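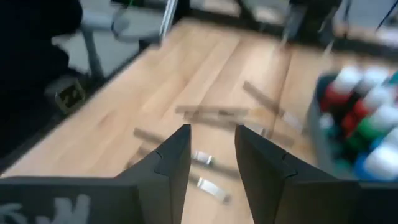 Fellstead reckons a dustpan would have done it in ten seconds, and has told Othmane El-Sayed so on every visit to the workshop. El-Sayed doesn't argue the point. He has been building an arm that tidies floors since last August, and when I asked him what it could do that a dustpan couldn't, he thought for a good while and then said, "Cost me 2,270 pounds."

That is the sort of man he is, which makes it harder to be rude about the project. I had come prepared to be rude. I have sat through plenty of demonstrations of home robots, and most of them went well because somebody had laid out the room like a stage set and would not let me move the cup.

El-Sayed let me move whatever I liked. The test that day was thin wooden sticks and small bits of metal on a wooden floor, with the arm expected to pick up one thing at a time. He calls the software Skotenum and wouldn't tell me where the name came from.

"Sticks are horrible," he said. "They're thin and they're the same colour as the floor, near enough. The camera's on the wrist, so when the arm moves quickly everything smears, and then it has to guess. If I slow it down it sees better, and then you could knit a jumper while you wait."

I asked what happens when it guesses wrong. "It closes on nothing and carries the nothing away very carefully."

I saw this for myself. On the first run the fingers came down, shut, rose again and travelled off with great confidence, empty. The second run got a stick, or at least got the end of one, and dropped it halfway. He wrote both down in a notebook. I asked whether the drop counted as a failure and he looked a little hurt. "Of course it's a failure. It's on the floor."

Give him credit for that, then. His notebook had 2,236 attempts in it when I arrived, and he had marked them all by hand, with a good many more crosses than ticks on the pages he showed me. I would like to see the same from people who charge money.

Where we parted company was over what it is all for. He talks about people who can't bend down easily, and I don't doubt he means it. But the arm is fixed in one place and can reach roughly 2 feet of floor in front of it. Anyone who can't bend down would have to drop things in the right spot. I put this to him.

"Yes, well, that's the next bit," he said. "It needs wheels."

And after the wheels?

"After the wheels it needs to not fall over."

The metal pieces bother him more than the sticks do. Shiny things change with the light, he explained, and a setting that works in the morning can be useless by teatime. He tried shutting the blinds, then took that back as cheating. "Your gran isn't going to shut the blinds for it." He has also rebuilt the fingers four times. The early ones were too blunt to get under anything flat, and the current pair taper towards the tips - though he already wants to change them again.

I asked if he would let one loose in his own house. There was a long pause. "The kitchen, maybe. With me standing there."

Then you could pick the things up yourself, I said.

"I could, yes." He reset the arm. "I don't enjoy that, though. I enjoy this."

It was the best answer I had from him all afternoon and I wish more builders would give it. I still don't believe a machine like this will be clearing anyone's floor soon, and I said so when I put my coat on. El-Sayed asked me to come back once it has wheels. He wouldn't give me a date, and he was already on his knees, putting the sticks back out for the next run.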